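Olilano Kitchen Bench - Arm Safety Checklist, With Comments
Last revised March 5, 2022

Please go through this before the arm gets power, every single time, even if you were the one who shut it down an hour ago. I know it's tempting to skip to the fun part (I've done it myself, and felt silly afterward).

1. Emergency stop pressed, released and reset
OK. The button on the left post was a bit sticky in June, and Hitis sent us a new one. Press it all the way down, please, and don't just tap it.

2. Speed limit set for shared space
OK. Our house limit is 74 millimeters a second whenever a person is inside the tape line. Check the number on the screen yourself and write it down.

3. Gripper force
OK, 16 newtons. That's plenty for bread, and it's kind to fingers too.

4. Cables and hoses
NEEDS WORK. The wrist cable rubs a little at full reach. I've wrapped it for now, but Omedix should look at it on their next visit, ticket 698.

5. Counter and appliances
OK, with a comment, and I'm afraid it's a long one. Anything that gets hot counts as a hazard all on its own, whether or not the arm is moving. Keep the toaster in its usual place against the wall, and keep whisks and other small tools well clear of the path you've programmed.
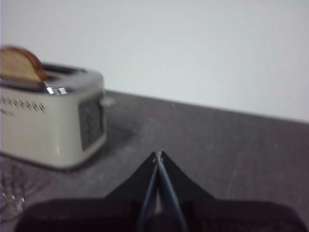
The same goes for cords, which like to wander toward the front edge when you're wiping down. And never reach in to help with a slice while the arm is live! Stop the arm, take your slice, step back over the line, and then reset. I know how slow that feels on a busy day.

6. Path run once with no load
OK. Half speed, one hand on the stop, eyes on the gripper and off your phone.

7. Log book
LATE. Two runs last week have no initials. The joint check comes due at 2000 hours and we can't plan it from blank lines, so please fill yours in before you go home.

Questions go to the Ostapchuk room, where the door is nearly always open and there's usually coffee.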